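Naltthorpe Robotics Club, shared notebook
December, afternoon session, started a bit after 3

Writing this up while the kettle is on and before I forget which of my scribbles meant what. Réka has the laptop, so I have the paper copy and will type the rest tonight (sorry in advance to whoever has to read my handwriting if I don't).

Today was all about the packing task for the Prorkard student challenge. Soft packets and a cardboard box, two hand-held grippers, one in each hand, and we are collecting demonstrations for the students' model to learn from. Last month we did rigid blocks and everybody got rather pleased with themselves, me included, and then of course the soft things are another world altogether. The film wrinkles, the contents shift about, and the place you meant to pinch has moved by the time the fingers close.

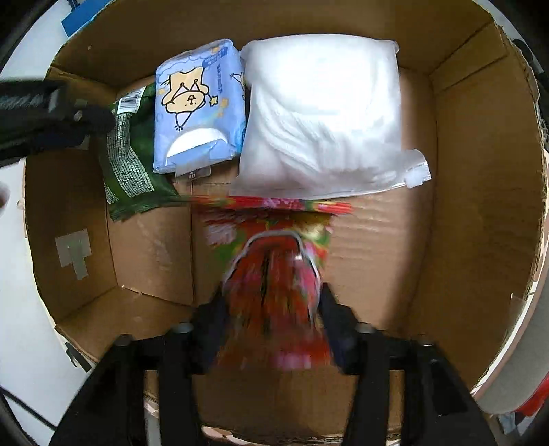
Judit's feeling is that we have all been going in much too fast, and after watching her for a while I think she's right. She comes down slowly, waits a tiny moment over the packet, closes, waits again, and only then moves. It feels silly when you're doing it, like pouring tea for a queen, but her recordings are so much nicer to go through afterward! Réka's are quicker and there is more variety in them, which I'd like to keep too. We agreed to label the two styles separately in the Antal folder and let the students compare them.

Count at the start of the session was 1,378 recordings in the folder, of which 411 are soft packets. The target for soft packets is 1,000 before we train again, so there is a good stretch to go. I'd love to see 100 more by next time but I'm not going to nag anybody (much).

One thing I want to write down properly. When both hands are near the box, the second gripper tends to wander into the first one's view. I used to stop and start over whenever it happened. Réka talked me out of that, and she made a good case: the finished system will have two arms as well, so it may as well get used to seeing the other one. Keep those takes, please, and just put "both" in the notes column.

Tissue packs are still my favorite thing to practice on. There's a bit of give in them, so you get a feel for how hard you're squeezing, and the new students settle down quickly once they've had a few tries.
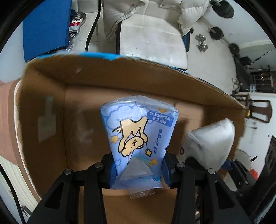 Do we throw away a take if the packet slips?
Keep it, but mark it "slip" and write down which hand you were using. Judit wants a separate pile of those for the Orier team when they get to recovery moves.

Still to do: charge both battery packs, recheck the left finger pads, and copy today's files over before the drive fills up again. Réka is taking the laptop home and will start the labels.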